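The pinch rule

The first thing you are handed at Prongate, before the safety glasses, is a laminated card with the house rules for working near the cloth-handling arms. It was last revised on 6th March and it runs to two sides. Most of it is what you would expect in any workshop with moving machinery. The part people argue over is rule 2, which covers what happens once the fingers have closed.

Rule 2 says that a closed grip counts as a moving machine. It makes no difference whether the arm is stopped, the fabric is hanging still or the operator has a hand on the pause button. Until the fingers are open and the arm has been put into hold, you keep your hands off the cloth.

Etenesh Bogale wrote that line. She came to Prongate from a commercial laundry, where the old hands would tug at a sheet while the feeder still had hold of it. "Cloth makes people relax," she says. "You would never reach for a steel bar in a gripper. A bit of white cotton, you do it without thinking."

The general safety standards for industrial robots deal at length with fences, speeds and stopping. They have less to say about a soft thing that joins the machine to the person holding the other end. So small firms write their own rules to fill the space, and Prongate's have been copied, with permission, by two others, Drakos and Barnetti.

The grip itself is small. A pair of tapered fingers closes on a fold of white fabric, and creases spread up and out from the point where it is held. 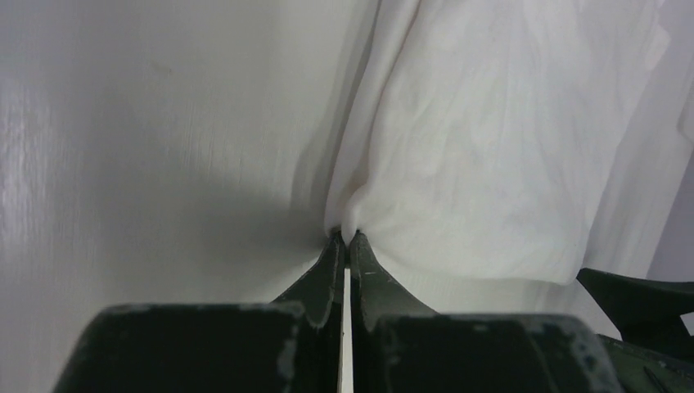

Meifang Meng thinks the rule is too blunt. In her view a firm that treats every closed finger as a hazard will end up with staff who ignore the card by the second week, and she would sooner see a limit on pulling force, tested and written down, with hands allowed near the cloth below it. Drakos has gone some way towards that. Its version lets a trained operator smooth the free end of a piece, one-handed, if the arm is in its slow mode.

Bogale has read the Drakos version and is not persuaded. A force limit is only as good as the last time somebody checked it, she says, and her card asks for a check every 90 days.

The check is dull work. Yabsira Kahsay does it with a spring gauge and a strip of test cloth, and writes the readings in a bound book kept by the door. He also looks over the fingers. Worn coating is allowed under the card – bare patches on the outside do no harm – but a burr or a nick on the gripping face means the pair comes off that day. A snag can hold on to the fabric after the fingers have opened, and then the rule has failed without anyone breaking it.

The next revision is due in October. Meng has been asked to send her wording in.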